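Hornommont
Home Services The Welon rules Courses About us Contact

About us

Quick version first. We are Hornommont. We write bench rules for labs that have put robot arms to work on the boring stuff: tubes, racks, caps, trays. Then we check the rules get followed. We don't build arms and we don't sell them. No commission from anyone who does.

Page was due in May. It's a bit late, and some of it is still notes. Will tidy.

Who we are

Nipon Chantharasri started it. Ran a sample prep room for years, then got handed two arms and a folder of safety paperwork that said plenty about fences and not one word about racks. Wrote his own sheet, taped it to the wall. People from other labs asked for copies, then asked him to come and look at their benches. So that became the job.

Napaporn Phetsri joined next. Runs the courses, does most of the site visits, rewrote nearly all of Nipon's sheet in plain words. If a rule on our list is short and you understood it first time, it's probably hers.

There are 9 of us now. Two part time. Office and practice room both at Kaewsai, first floor, ring the lower bell.

What we do

Bench visits. Half a day, we watch your set-up run and write up what we see. You get the write-up the same week.

Rule writing. We take the Welon rules (below) and fit them to your bench. Your tubes, your racks, your shift pattern.

Likine. Our short course for people who stand next to the arm all day. Three mornings, max group of six. Mostly hands-on, very few slides. Technicians, students, managers all do the same one.

Yearly re-check. Same bench, same list, fresh eyes. We send a different person from last time, always.

The Welon rules

Welon is our house standard. Not a law, not a certificate, and it doesn't replace the safety standards your arm has to meet anyway. Do those first. Welon is for what's left over: how to run a tidy, safe, repeatable bench once the machine is legal to switch on.

The full set is 70 rules. Most benches need far fewer. The ones we get asked about most:

1. Clear the table. Only what the job needs. Mugs, pens, phones, last week's tray, all off before start.

2. Rack goes in one place. Mark it on the table. If it gets knocked, stop and reset it, don't let the arm make do.

3. Know the resting tool. With two arms at one rack, write down which one moves and which one waits. The waiting one holds still and stays put until the written hand-over step.

4. Caps on, caps tight, checked by a person before the run. Every tube. Yes, the blanks too.

5. Water before samples. Any new routine runs on empty tubes first, then water, then 20 clean runs in a row before anything that matters goes in the rack. One drop and the count goes back to zero.

6. Hands out while the arm is live. A paused arm is a live arm. This is the one poeple argue with.

7. Stop button within reach of whoever's watching, and somebody is watching. Reach means sat down, without leaning.

8. Write down the grip. Which fingers, how wide, how hard, how far down the tube. If you change the tube type you fill in a new grip sheet. Similar tubes count as different tubes.

9. Keep every view you record. Wrist, overhead, whatever you have. Same clock on all of them. Don't bin the dull ones before the log is signed.

10. Log drops, near drops and odd noises. Same form for all of them, no blame column.

11. End of day: arm parked, rack out, table wiped, name in the book.

Rule 3 used to be two rules. Rule 9 used to be much longer and had a bit about file names, which we've moved to the appendix, ask if you want it.

How we treat clients

Fixed price, agreed before we turn up. The write-up belongs to you. We don't publish names of labs and we won't show your bench to anyone else. If we find something that should stop the run, we say so there and then and we say it to the person at the bench, then the manager. We've only had to do that a few times. Never popular.

If your bench is fine we'll say that as well. Short write-up, smaller bill.

What we get wrong

First Welon sheet was far too long. People signed it and didn't read it. The version in use now is version 3 and the front page fits on one side of paper, which we should of done at the start. We also used to ban two arms at one rack altogether. Dropped that after a lot of practice runs. Replaced with the waiting rule, see above.

Still arguing in the office about gloves. Nothing in Welon about gloves yet.

At the bench

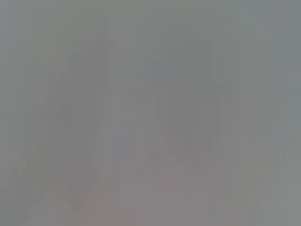
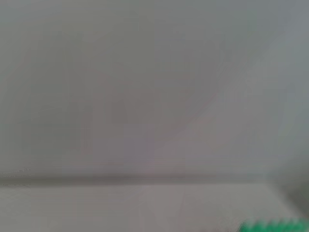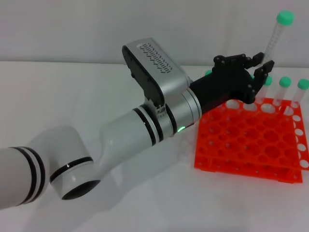
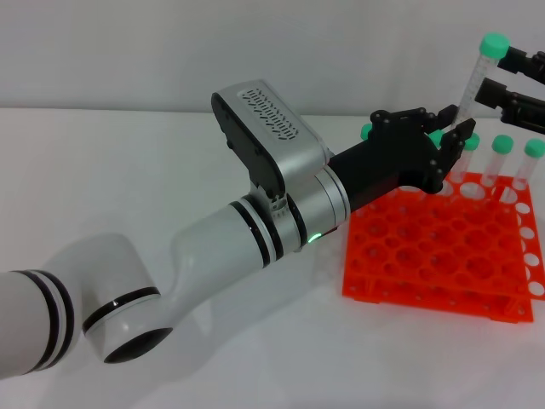 Last two pictures: tube work at the orange rack, green caps on. Rules 1 to 4 on the wall copy.

Getting in touch

Use the contact form, or ring before noon if it's about a visit. Ask for Napaporn for Likine dates, Nipon for anything about the rules themselves. Tell us how many arms, what sort of tubes, and whether anything has been dropped lately. Photos of the bench help a lot, phone ones are fine.

Visitors to the practice room welcome by arrangement. Flat shoes, hair tied back, bags stay in the office.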